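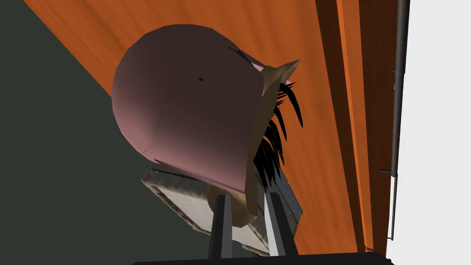 Opening (keep it short, no jokes about the coffee)

Thank them for coming at 9 in the morning. Say who I am: Zakhar Sydorenko, eleven years buying bedding and mattresses for small hotels, never sold one. Say that last part twice if the room looks like a sales room.

The title on the program is "Better Sleep Through Data." I didn't pick it. I wanted "What Your Sleep Score Is Worth," and the organizers at Platalville thought that sounded negative. It is a bit negative. Carry on.

Ask for hands: who wore something to bed last night that gave them a number this morning? Then ask who felt fine until they read it. Wait for the second set of hands. Don't fill the silence.

Where the number comes from

A wrist tracker doesn't measure sleep. It measures movement and pulse, and some of them skin temperature, and then software makes a guess. In a sleep lab they put electrodes on your scalp and look at brain activity. Those are different things and the app gives you the same words for both: light, deep, REM.

The guess at total time asleep is often decent. The guess at stages is much weaker. Lying still with a book can be counted as sleep. Stay on this slide until people stop writing.

The score on top of that is a recipe. Somebody decided how much each piece counts. Two companies can take the same night and give you different grades, and neither has to tell you why. I asked Jestum how theirs was weighted and got a very friendly email with a link to the page I had been asking about.

My own two weeks (don't oversell this)

I wore the Jestum band on one wrist and the Diltov band on the other for 2 weeks in May. Same bed, same bedtime, same snoring. On the worst night they disagreed by 47 points out of a hundred. One said I was ready to take on the day, the other told me to consider resting.

Say clearly that this proves nothing. One person, no lab to check either of them against, and I was in a bad mood about it from the start. All it shows is that two confident numbers can't both be right. If someone from Diltov is in the room, be polite. They did lend me the thing.

Then the part I find more interesting. By the second week I was lying awake wondering what the score would be. I know people who have had that for years. There is a word for it, orthosomnia, which some sleep doctors use for patients who get anxious chasing good numbers. It isn't an official diagnosis and I shouldn't make it sound like one.

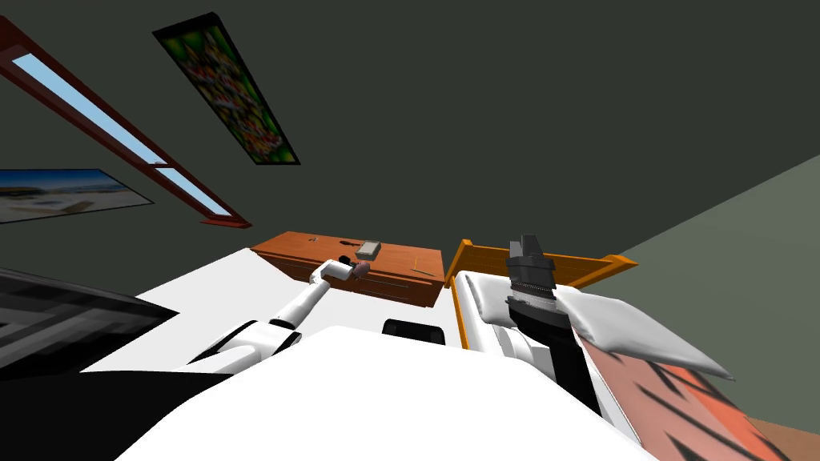

So should everybody throw the tracker away?

If it gets you to bed earlier and you don't fret over it, keep it. If you check it before you've noticed how you feel, put it in a drawer for a month and see whether you miss it.

The bedroom stuff

Slow down here, this is the bit people came for, and most of it is dull.

Mattresses. I have sat through more mattress presentations than anyone should. The evidence that one type suits everybody is thin. Medium-firm did better than firm in some work on people with back pain, and salesmen have been stretching that ever since. Ask how long the trial period is and who pays to send it back. Nechyporuk wanted me to take a whole floor's worth on the strength of a brochure with a cross-section drawing in it. I asked for 2 to try first and they stopped calling.

Pillows. No opinion that would survive questions. Move on quickly.

Temperature. Cooler is better for most people, and I believe this one. You can test it tonight by turning a dial. Notice that nobody at the trade fairs has a booth for it.

Light. Dark is good, and curtains that close properly do most of the work. Blue light from phones is shakier than the headlines made it. My guess is that what's on the phone keeps people up more than the color of it, but that is a guess and I should say so.

Weighted blankets. Some people love them. The studies are small and it's hard to hide from someone that their blanket is heavy, so be careful with big claims. Not for small children.

Supplements. I'm not a doctor. Melatonin is mostly a timing signal and gets sold as a knockout pill. In this country it's a supplement, so what's in the bottle may not match the label. Send them to their pharmacist. Don't get pulled into this during questions, it ate ten minutes last time.

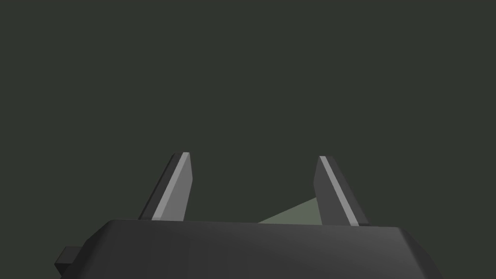 Prices (cut if running late)

The "smart" mattress cover I was quoted came to 500 dollars before the subscription. Read that line again, slowly. A subscription, to a bed cover. When I asked what it would still do if I stopped paying, the rep had to go and find someone.

Compare with what helps and costs little: a regular wake-up time, less coffee after lunch, a drink fewer in the evening. I can't put my name on any of it and sell it to you.

Serious part

Don't skip this even if time is short. Loud snoring with gasping, falling asleep at the wheel, bad insomnia that goes on for months — see a doctor. Apnea gets missed, and a good score on your wrist doesn't rule it out. For long-running insomnia the treatment with the best backing is a talking one, CBT-I, and hardly anybody I meet has been offered it.

Questions I will get

"What do you sleep on?" A medium-firm foam mattress, bought in a sale. Don't name the maker.

"Isn't some data better than none?" Depends what you do with it. Use the bathroom scale comparison, drop the weather one, it confused people.

Handout is one page, at the back by the door. Check the printer got both sides.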